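Imprimer | Envoyer par e-mail

Poivron sous abri froid : « le calibre se décide à la nouaison »

Dernière mise à jour : janvier

La station Stoto conduit ses essais de poivron dans deux tunnels non chauffés, plantés sur sol limoneux. Le responsable des cultures légumières nous y reçoit à l'heure de la première ouverture des aérations, à 7 h. Il travaille sur le type bloc rouge, récolté à pleine coloration, et compare depuis trois campagnes deux conduites de taille sur la variété Bimitz.

Le premier sujet qu'il aborde est la température nocturne. « En dessous de 15 °C la nuit, le pollen perd en viabilité. On obtient des fruits plats, avec peu de graines, qui ne rempliront jamais leurs loges. Le producteur incrimine la fertilisation, alors que le défaut date de la fleur. » Il recommande de supprimer la fleur de la première fourche et, sur les plants faibles, celles de l'étage suivant.

La densité fait l'objet d'un essai distinct. La parcelle compte 1177 plants, répartis entre une conduite à deux bras palissés et une conduite libre maintenue par des ficelles horizontales. « Les deux bras coûtent de la main-d'œuvre jusqu'en juillet. Ensuite, on récupère ce temps à la récolte, les fruits sont accessibles. En conduite libre, on casse des rameaux à chaque passage. » 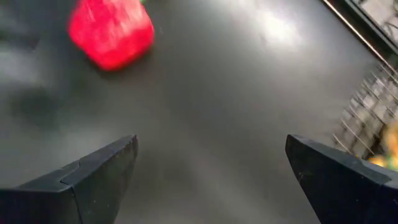

Sur l'irrigation, il se montre plus réservé. Le goutte-à-goutte est piloté par des sondes tensiométriques placées à deux profondeurs, avec des apports fractionnés pouvant aller jusqu'à 300 ml par plant et par cycle. La nécrose apicale reste le principal motif de déclassement. « On apporte du calcium par réflexe. Le sol en contient assez. Le problème, c'est le transport dans la plante : un à-coup d'arrosage, une salinité trop élevée, et le bout du fruit n'est plus alimenté. »

Il cite le cas du site de Mazza, où la conductivité de la solution a été abaissée en cours d'été sans autre modification du programme. Les déclassements y ont reculé, mais l'essai ne comportait pas de témoin. « Je ne m'en sers pas comme référence. »

La récolte au stade rouge allonge l'occupation de l'abri. À Stoto, le premier passage intervient 118 jours après la plantation. Cueillir une partie des fruits en vert soulage la plante et régularise la charge, au prix d'un tonnage rouge inférieur. « Tout dépend du débouché. Un acheteur qui paie la couleur ne prendra pas de fruits tournants, sauf à prix réduit. »

Reste la conservation. Les lots sont stockés à 8 °C, le pédoncule coupé net au sécateur. Plus bas, les dégâts de froid apparaissent en piqûres sur l'épiderme, souvent après la sortie de chambre. La station reconduira l'essai la saison prochaine en y ajoutant le porte-greffe Drultavlow, sur la moitié des rangs du second tunnel.

Imprimer | Envoyer par e-mail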